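Nedmont workshop reopens, minus most of its chairs

The shared workrooms on the upper floor of the old Prerden building in Nedmont opened again on Monday, after a refit that was meant to take 18 days and took most of the summer. Rent for a bench stays at $400 a month, a figure tenants had been warned to expect to lose.

Most of the money went on things people will not notice, such as wiring and a drain. What they will notice is the seating. Studar, the firm that runs the rooms, ordered 19 matching stools in spring. The stools are still in a warehouse, and until they arrive everyone has been asked to make do with what was there before - a collection best described as assorted.

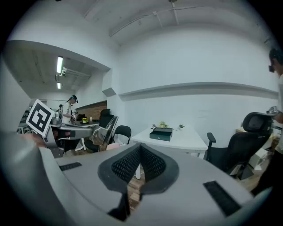
Page last changed: Monday, 4:40 p.m.

The back room has kept its brick wall, which an early plan would have covered in white panels at a cost of nearly $3,000. Tenants objected, the panels were dropped, and the long fluorescent lights got to stay as well, although no one is known to have spoken up for them. The wooden floor was left alone.

Ndung'u, the coffee counter downstairs, will go back to its full hours later this month. Its owners have asked that cups carried up to the workbenches be carried down again, a request they also made before the refit.

Studar says the stools are expected in October. It did not say which one.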